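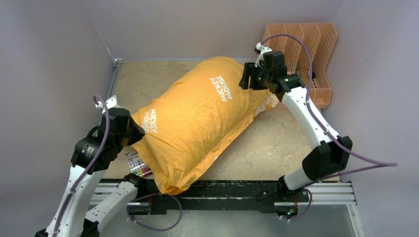
Kapitel 7
Das Ende einer Serie: Wie lang laufende Formate Abschied nehmen

7.1 Einstieg: Der letzte Drehtag in Kuklow

Als die Produktionsfirma Citwood im Mai bekannt gab, dass die Vorabendserie »Haus Bandara« nach 3082 Folgen eingestellt wird, waren die Drehbücher für die letzten Wochen noch nicht geschrieben. Die Autorinnen und Autoren hatten 18 Wochen Zeit, um eine Erzählung abzuschließen, die nie auf einen Abschluss hin angelegt war. Die letzte Folge lief am 30. Dezember 2023.

Die Serie spielt in der Kleinstadt Kuklow und erzählt von den Bewohnern eines Mietshauses. Von den Figuren der ersten Folge war zum Schluss nur noch die Hauswirtin Martha Ekel übrig, gespielt von Ada Bortolotti. Alle anderen waren weggezogen, gestorben oder, wie der Briefträger Jonas, ohne Erklärung aus der Handlung verschwunden. In der Schlussfolge kehren mehrere von ihnen zurück. Jonas klingelt im zweiten Akt an der Haustür und bringt ein Einschreiben, das er vor Jahren nicht zugestellt hat.

An diesem Beispiel lassen sich die meisten Fragen behandeln, um die es in diesem Kapitel geht. Eine Zusammenfassung der Schlussfolge und drei Szenen aus dem Drehbuch finden Sie im Materialteil (M1 bis M4).

7.2 Offene und geschlossene Form

Kapitel 6 hat den Unterschied zwischen der Episodenserie und der Fortsetzungsserie eingeführt. Die Seifenoper ist eine Fortsetzungsserie mit offener Form. Mehrere Handlungsstränge laufen nebeneinander, und sobald einer endet, ist der nächste bereits begonnen. Ein Konflikt wird nur so weit gelöst, dass er einem neuen Platz macht. Hochzeiten sind deshalb in der Seifenoper selten ein glückliches Ende. Meist kündigen sie die nächste Krise an.

Für eine Schlussfolge ist diese Bauweise ein Problem. Eine Erzählung, die jahrelang davon gelebt hat, dass etwas offen bleibt, soll nun schließen. Die Dramaturgin Lakshmi Thomas unterscheidet dafür zwei Verfahren, deren Bezeichnungen wir in diesem Buch übernehmen.

Beim bündelnden Schluss laufen die Stränge in einem gemeinsamen Ereignis zusammen, etwa einem Fest, einem Brand oder einer Beerdigung. Alle Figuren befinden sich an einem Ort, und die offenen Fragen werden nacheinander beantwortet. Beim auslaufenden Schluss fehlt ein solches Ereignis. Der Alltag geht weiter, einzelne Stränge bleiben unabgeschlossen, und die Zuschauer verlassen den Ort, während die Figuren bleiben.

»Haus Bandara« verbindet beide Verfahren. Das Hoffest in der vorletzten Folge bündelt. Die letzte Folge beginnt am Morgen danach: Martha Ekel stellt die Mülltonnen hinaus, im dritten Stock zieht jemand ein, dessen Namen wir nicht erfahren.

7.3 Die Rückkehr früherer Figuren

Kaum eine Schlussfolge kommt ohne Rückkehrer aus. Ihr Auftritt erfüllt erzählerische Aufgaben, etwa wenn ein alter Konflikt nur mit ihnen gelöst werden kann. Er richtet sich aber auch an das Gedächtnis des Publikums. Wer die Figur kennt, sieht mehr als jemand, der die Folge zufällig einschaltet.

Der Chefautor Venkatesh Reddy beschreibt die Arbeit so: »Wir hatten 600 Figuren in der Kartei. Achtzehn Minuten der letzten Folge waren für Wiedersehen vorgesehen. Man schreibt also sehr viele Leute nicht hinein.« Seine Kollegin Vasanthi Poojary hielt die Zahl der Rückkehrer noch immer für zu hoch. Nach ihrer Ansicht verdrängten sie in der Schlussfolge jene Figuren, die die Serie zuletzt getragen hatten. Beide Positionen sind in M5 abgedruckt.

Bei der Analyse ist zu unterscheiden, ob eine zurückkehrende Figur handelt oder lediglich gezeigt wird. Jonas handelt: Sein Brief verändert, was Martha über den Verkauf des Hauses weiß. Die frühere Mieterin Klara dagegen erscheint nur in einem Videoanruf und gratuliert. Solche kurzen Auftritte heißen Cameo, auch wenn der Begriff ursprünglich etwas enger gefasst war.

7.4 Das Publikum

Nach der Ausstrahlung gingen bei der Redaktion 700 Zuschriften ein. Meenakshi Reddy hat sie ausgewertet. Am häufigsten wurde nach dem neuen Mieter im dritten Stock gefragt, also nach dem einzigen Strang, der in der letzten Folge erst beginnt. Abschnitt 7.5 untersucht anhand ausgewählter Zuschriften, welche Erwartungen Zuschauer an ein Serienende richten und wie sie diese begründen.

Grundbegriffe dieses Kapitels: offene Form, Handlungsstrang, bündelnder Schluss, auslaufender Schluss, Rückkehrer, Cameo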